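Kitchen automation at Baseta

Kitchen automation at Baseta is the handing over of some lifting, fetching and tidying in the Jirkombridge canteen kitchen to robot arms. I started on the Stamari wiki as a pot washer, so forgive me if this entry sounds more like me than like an encyclopedia!

Background

The arms came in January 2020, when the kitchen was sending out 358 meals a day and five of us were doing all the carrying. Bowls and pans were first on the list — they're awkward, they're everywhere, and my wrists were sick of them. A gripper working close up to a big glossy bowl has a curved rim to deal with, and the black covering on its fingers does get worn and torn. 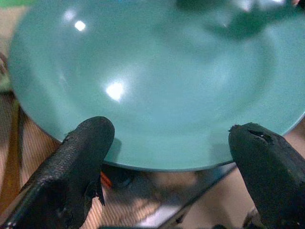
Rawiri Waaka wrote in to say that the tiring part of the job had never been the lifting, it was the hurry, and that a slow machine only moves the hurry on to whoever stands next to it. I think that's fair, and I've left it in.

Effects on staff

Two of us moved over to looking after the arms, with 37 hours of training each (I loved it, mostly). The rest kept cooking, though the shifts changed and the chat over the sinks got thinner, which I do miss. Practice goes on at a plain table with a teal wok and an orange tray, one arm reaching into the wok and the other held over to the left. 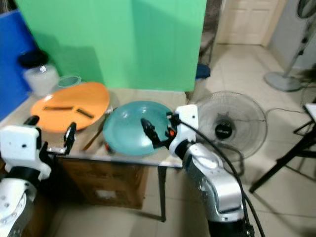
Did anyone lose their job? All five of us were kept on, but when one cook left in April the post wasn't filled.

Pay

Minders get 92 pence an hour more than kitchen staff. The rate was agreed after a long grumble.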